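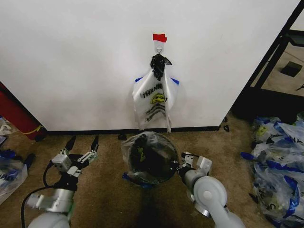
Nemstead Household Waste and Reuse Team

Notes for my lunchtime talk, "The Bag of Bags"

Hi everybody, come on in, there are seats up front and I don't bite. (Wait for the door to close, it's slow.)

Okay. Show of hands: who has a bag at home that is full of other bags? Keep your hand up if it's under the sink. Keep it up if you've ever tried to close that cabinet and had to use your knee. Yeah, me too!

So I've been on this team for 6 years and I want to talk about thin plastic shopping bags, the kind with THANK YOU on the front and sometimes a smiley face. I grew up with those. My mom lined every trash can in the house with them, and she packed my wet swimsuit in them, and I'm pretty sure one of them was my lunchbox for most of third grade.

Next slide. The Clilcombe street survey. We asked 21 households to save every bag that came through the door from the start of summer until November, and then bring us the pile. We got 2130 bags. I had guessed 2000 in the office pool, so I won the doughnuts, thank you very much. (Pause, let them laugh or not.)

What I liked was hearing what people do with them. Cat litter was huge. So was wrapping paint brushes overnight between coats, which works great, by the way, if you squeeze the air out. One couple on Dralent Street ties them over their tomato cages when there's a frost warning. Mrs. Kovačević crochets them into sit mats for the bleachers. I brought one, pass it around, please give it back, she'll ask me.

Now the part people get mad about. Please don't put them in the curbside cart. I know they've got the little triangle on them. They wrap around the sorting wheels, and then somebody has to climb in with a knife and cut them out. Aminu Aliyu has done that job and he's sitting right there, so ask him about it afterward. Aminu, wave!

Where they do go: the drop-off bin at the grocery store. Clean, dry, empty. Shake out the receipts. Look for onion skins.

(If running late, skip the folding demo. If not, do the triangle fold, like a paper football. Practice first, I messed it up last time.)

Questions. Somebody will ask about bread bags. Yes, bread bags are fine, just get the crumbs out. Handouts are by the coffee.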